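Gripper Workshop, Session Two: Opening, Closing and Looking After the Pads
Notes by Isabelle Grewal

Welcome back, everyone, and well done for getting through all that wiring last time! Today we get to the bit most of you signed up for, so do take your time over it and ask Yasmine or me whenever you like.

1. Finding your open position
Send the fingers out in small steps from the arm program. The position reading runs from 0 to 1023, and I'd like you to write down the number where you stop (pencil is fine, you'll be changing it). Start with nothing between the fingers.

Have a good look at the pads while the fingers are apart. The upper edge of the left one looks a little uneven and peeled, with a small lip lifting where it meets the finger, and that's the sort of thing to put in your log before you pick anything up.

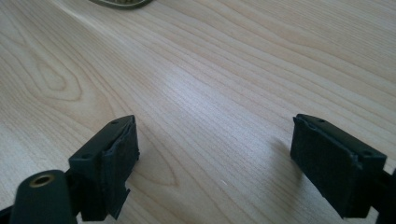 2. Closing gently
Bring the fingers in again, slower this time, and stop before the pads touch. If the motor hums, back off by 13 and try once more. Groups using the Trundero board should keep the speed at 100 for now, please, however tempting it is!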